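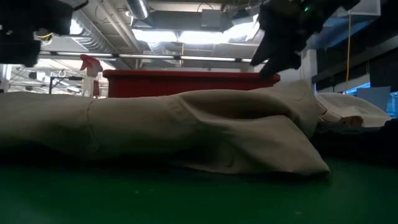

Stulier Tunnel closure: your questions

Last updated 4 January 2026

I've been getting so many emails about the Stulier tunnel that I finally gave up answering them one by one and put everything on a single page. If you're new, hi! I run Celo, a little news site in English about our valley, mostly read by people who used to live here, people with family here, and (judging by my inbox) a surprising number of truck drivers. I update this page when something changes, so if you read it last week, skim it again.

What happened?

Part of the slope above the north entrance came down in the night and buried the road on both sides of the avalanche gallery. The tunnel itself didn't collapse, whatever you saw on social media. The rock came down outside, took out a section of the gallery roof, and left a pile of boulders and mud right across the mouth. One delivery van was parked in the pull-off and got crushed. The driver was asleep in the guesthouse up the road, and I've talked to him, and he's fine, just very tired of telling the story.

Was anyone hurt?

No deaths and nobody missing. A road worker broke his wrist on the first day of clearing and went home from the hospital the same afternoon. A couple of foreign sites ran a number of "feared trapped" in the first hours, and I know that scared a lot of you. As far as I can tell it came from a bad translation of a line about vehicles waiting at the barrier. I wrote to both sites. One fixed it.

Who is cut off?

Flillero, and the farms above it. The village has 164 residents on the official register, though plenty of those are registered there and live down in the city in winter, and there were some holiday guests too. The only other way out is the old forestry track over the saddle, and in January that's snow up to your hips. So for regular people, yes, cut off is the right word.

How are supplies getting in?

By helicopter when the weather lets them fly, and by snow groomer over the saddle when it doesn't. Medicine goes first, then baby stuff, then food, then mail. The village shop has run low on fresh vegetables and, according to my aunt, every kind of decent coffee. Nobody is going hungry. The bakery still had flour when I called, and they've been baking every second day to stretch it.

Please don't mail packages to the village right now. They're piling up at the depot in town and the smaller ones keep getting moved from one shelf to another. If it's medicine, call the pharmacy and they'll tell you how to get it on the list.

How long will the tunnel be closed?

The official estimate is 42 days from the day of the slide. That came from Rodrigo Cuesta, the district road engineer, at the public meeting, and he was pretty careful to say it assumes no more big movement on the slope. I asked him afterward what happens if there is more movement, and he said "then we start counting again." So take it as a target. I wouldn't book anything around it.

Why can't they just clear the rocks?

I get this one more than any other! The pile on the road is the easy part. The trouble is a big loose block still sitting up on the slope, right over where the excavators would have to work. The contractor, Michalski, wants it brought down in a controlled way before any machines go in for real, and for that they need people on ropes, drilling, and for that they need decent weather. We've had maybe three clear mornings. They did clear a bit at the lower end in the first days, and then the sensors showed movement and everyone was pulled back.

After the block comes down there's the gallery roof to check and patch, and the power and ventilation in the tunnel, which have been off since that night.

Did they know the slope was dangerous?

Okay, the touchy one. What I can tell you is what's on paper. There was an inspection of the netting above the gallery, and the report recommended replacing some of it. The work went into the budget, got pushed back a year, and then got pushed back again. Maximiliano Sepúlveda, who sits on the district council, has asked for the full file to be made public. The road office says it will be, once the review is finished. I've read the summary but I haven't seen the full report.

Would new netting have stopped this? The engineers I've talked to don't agree with each other, and I'm sure not going to settle it from my kitchen table. When the file comes out I'll post the whole thing, plus a translation.

I'm driving through the region. Which way should I go?

If you were planning on Route 927 through the tunnel, you'll need the southern road around the lake. It adds a good chunk of time, and more than that if you hit the line of trucks at the one-lane bridge. Your phone may still send you to the tunnel, so ignore it. There's a barrier well before the site with a person at it, and that person has heard every argument you can think of.

Trailers and campers aren't allowed on the lake road after dark for now. That rule is new and the signs for it are tiny.

Can residents leave the village?

Yes, if they want to. Seats on the helicopter go to medical cases first and then to whoever signed up, in order. Arnel Catacutan keeps the list at the village office and he'd like me to say that calling him four times a day doesn't move you up. Most folks have decided to stay put. They've got firewood, they've got animals to feed, and the school is running with the teacher who happened to be on the right side of the rocks.

My relative isn't answering the phone. Should I worry?

Probably not. The cell tower up there runs on a backup link and it drops out, mostly in the evenings. Text messages get through better than calls. If you've heard nothing for two days, call the village office during the morning and somebody will walk over and knock. They've done it plenty already and they really don't mind.

How can I help?

Money is more useful than stuff. The parish has an account for the families whose barn was damaged on the lower side, and the details are posted on the town website. I'm not putting account numbers here, and if you get a message with my name on it asking for a transfer, it isn't me. Two readers have had one of those already. Delete it.

Where do you get your information?

The road office puts out a bulletin every morning and I read that first. Then I make calls. Dong-hyun Sun, who was staying in the village when it happened, has been sending me snow and weather notes every day, and they've been better than the forecast. I go to the public meetings when I can get there. If I only have something from one person, I say so, and if it's just talk, I leave it out.

You got something wrong. How do I tell you?

Email me, please! I had the wrong date for the second public meeting on this page for most of a day, and Abilio Aguirre caught it before too many people turned up at a locked hall. Corrections go at the top of the daily post with a note about what changed.

Can I republish your updates?

Sure, short bits with a link back are fine. If you're translating, send me a copy first and I'll check the place names and the numbers. After the "feared trapped" business I'm kind of fussy about it.

When's the next meeting?

No date yet. It'll be in the town hall again, with a phone line so people up in Flillero can listen in. Last time the sound cut out halfway through the questions, so they're supposed to be trying a different setup. I'll add the number to dial once I have it.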